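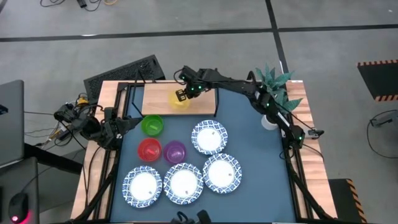 Page last changed: October 26, 2020

4.3 Setting the clear zone on the Durkine water softener

The box says the Durkine sets itself up. I would not count on that. The auto mode guesses your water hardness from a built-in table, and the table has one figure for all of Grarnton, where the wells differ a great deal from one street to the next. Test your own water first.

1. Close the inlet valve and open the bypass.

2. Plug in the control head. The display shows 899 until a hardness number is entered. It is a placeholder, whatever the quick start card says about "factory tuning."

3. Hold SET until the number blinks. Enter your test result in grains. If your result is over 41, stop and test again with a fresh strip.

4. Press SET once more and choose the salt dose. The Quintero resin tank ships on dose 16. Leave it there for the first month.

5. Open the inlet valve a quarter turn and wait for the hissing to stop. Open it the rest of the way, then close the bypass.

6. Start a manual rinse and let it finish.

Note: The gallon counter rolls over at 2,566. The older Grostbridge heads do the same. A low reading does not mean that the softener is saving water.

Caution: Do not use the "clean boost" packets sold with the salt. We have seen no test results for them, and they leave a crust on the float.

Caution: Drain the head before a freeze. The cover is described as weatherproof, but the seal under it is thin foam.

If the display goes back to 899 after a power cut, repeat steps 3 and 4.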